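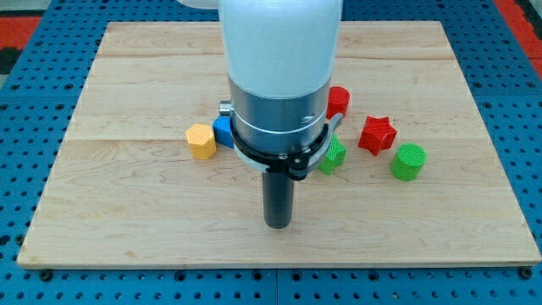 We're looking for people to help us find out how a starchy root was peeled, pounded, dried and eaten before everyone switched to cassava and rice. The Sầm project studies a small group of yam relatives that were grown on hill terraces until a few generations ago and have now dropped out of almost every garden. We have residues from 18 grinding stones, a handful of charred peelings, and a lot of guesses. What we need now is comparison material, made by real hands doing real kitchen work. You'd be cutting and scraping roots on a pale wooden board much like ours, the kind made of wide planks joined edge to edge, and we'd look afterward at what collects in the seam and along the grain. Starch gets into every little gap, and we love it for that!

The work takes place at the Hurimis field kitchen in Stosthorpe, starting in October and running through the end of the winter. Sessions begin at 9 in the morning and finish by early afternoon, with lunch (yes, partly made of the roots, and some are much better than others).

What you'd be doing

Peeling, slicing, grating and pounding, mostly with stone and shell tools. Soaking the bitter varieties in several changes of water. Keeping a notebook of what you did, how long it took and what annoyed you. That last part matters more than people expect, as a variety that takes all morning to peel may well have been dropped for exactly that reason.

Who can apply

Anyone over 18 who can manage a couple of hours of steady handwork. You don't need a degree or any background in archaeology. We'd be especially happy to hear from people who grew up cooking yams, taro, arrowroot or anything like them, or who garden with odd root crops and have opinions. If raw taro makes your hands itch, please say so when you write, and we'll put you on the drying racks or the seed and tuber records.

Each participant is paid 100 dollars per session, and travel within the county is covered. You can sign up for one session or all 9.

We also have one part-time assistant position, paid by the month, for someone who'd like to look after the reference collection. It currently holds 986 starch slides, and the labels are in three different people's handwriting, so patience is a plus. Microscope experience is helpful, but we can teach you.

To apply, send a short note to Nhung Tô, care of Flivine, Stosthorpe. Tell us what you've cooked or grown, which mornings you're free, and whether you're interested in the sessions, the assistant job or both. A page is plenty.

Print this page | E-mail this to a friend

Filed under: Old Crops, Work With Us

3 comments

rootcellar_meg
My grandmother soaked hers in a creek, in a sack tied to a tree. Would you want that kind of story even if I can't come in person?

Nhung Tô
Yes please, Meg! Especially how many days, and whether the creek was running fast or slow. Send it to the same place as the applications.

D. Parrish
Can a left-hander sign up? I've never gotten on with stone scrapers made for the other hand.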